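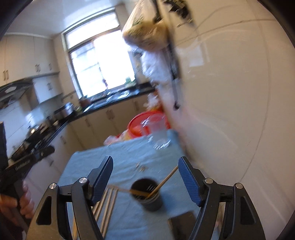 Collection FAQ — Mollham kitchen set

What counts as one example?
One stick, picked and placed in the black cup. Start and stop the recording for each.

How many are there?
3152 in the current release.

Do failed grasps stay in?
Yes, tagged "miss" — up to 3 retries per example. After that, discard it.

Can the cup be moved?
Between examples only. Keep it on the blue cloth.

Who checks labels?
Nuria Paredes. Send corrections to her with the episode number.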